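Stinda Long Desk review: five stars for the top, two for the instructions

Posted September 2026

Short version first, I have a class to get to. Good desk. Buy it if you need a lot of surface and don't care about drawers. Don't buy it if you're going to put it together by yourself on a weeknight like I did.

Longer version. I do paper stuff. Cards, boxes, some bookbinding when I have the patience. For years that happened on a folding table from Grondport that sagged in the middle, so every cut I made drifted a little left. Blamed the knife. Was the table. Misaki Miyazaki from my binding class had the Stinda in December and wouldn't stop talking about it, so I measured the room and ordered one.

Paid 300 plus 100 for delivery, which stung. The pickup option is free but you need a van and a friend with a back. If I did it again I'd wait for a sale, they do seem to come round.

Color: the site says white. I'd say off-white, and in the evening it goes kind of gray depending on the bulb. Good for paper work. Colors read true on it and you can find a dropped scrap right away. Anything bright really pops. 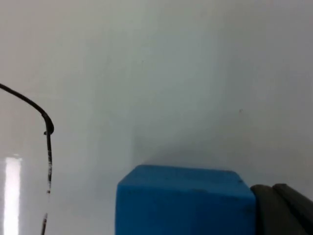

Blue foam on pale gray-white. Very easy to spot.

Bad side of that: so does every pencil mark. Graphite comes off with a damp cloth, ballpoint comes off if you catch it early, red stamp ink does not come off. Ask me how I know. There's a pink half moon on mine from a stamp pad and I've tried everything short of sandpaper. Cover the thing when you stamp.

Glue is fine. PVA dries, you pick at the edge, whole blob lifts. Weirdly satisfying. Hot glue the same. Did not try superglue and wont.
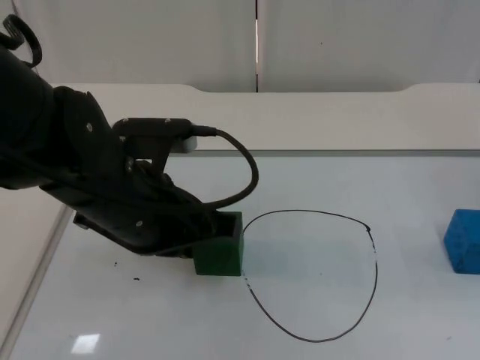

Putting it together

Ugh. The instructions are drawings only and step four and step six are the same drawing with one bolt moved. I put the crossbar on backward. Twice. The bolts are decent, the hex key is soft as butter, so use your own. Get somebody to hold the far leg while you tighten or the whole frame twists on you.

Also, leave everything finger tight til the end. It says this nowhere. If you crank the first leg down the last one won't line up and you'll be back on the floor loosening it all again, which is how I lost an evening and most of a podcast.

Leveling feet: good. Big enough to turn by hand. My floor slopes toward the door and I got it flat with two of them all the way out.

Day to day

It doesn't wobble. That's really the whole thing for me. I can lean on a bone folder with all my weight and the water in my brush jar barely moves. Put my big press on one end (heavy, old, no idea what it weighs) and no bowing so far.

Depth is great too. Cutting mat in front, tools behind, still space for stuff to dry. I had nearly 100 folded place cards laid out for my cousin's wedding 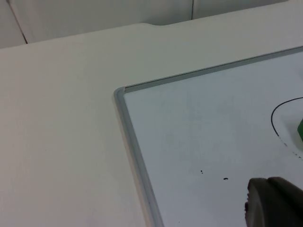
and still had room for my coffee, which I would not have risked on the old table. Front edge is a bit sharp on the forearms after an hour or so. I've taken to wearing long sleeves. A strip of felt would probably fix it, haven't gotten to it.

No storage at all. No drawer, no shelf, no hooks. I use a rolling cart underneath and it fits with room to spare. If you want drawers look at the Hirano, but that one's closer to 1000 once you add them, and Ryota (Misaki's brother) says his sticks in humid weather.

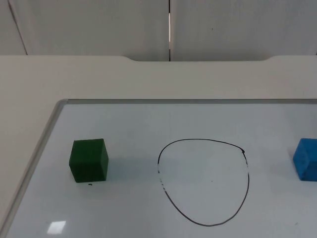 Lighting is the other thing I kept fiddling with. One clamp lamp isn't enough for a desk this long, you end up with one bright end and one cave. I went with two small ones on stands and pushed them to the back corners. Cords go off behind, and for that you want a table with a notch in the back edge, the shallow kind with the curved ends, so you can still shove the desk right up to the wall. Thin lamp cords, no problem. A fat power brick, leave it on the floor. Otherwise you get a gap back there and pencils roll into it, I lost a good needle that way on the old setup.

Complaints, quick: the box was beat up, one foot was missing its cap, customer service took a while but they did send it. Smelled for a couple days. Open a window.

Would I buy again: yes. On sale, with help, and with my own hex key. Will update if the press end starts to sag.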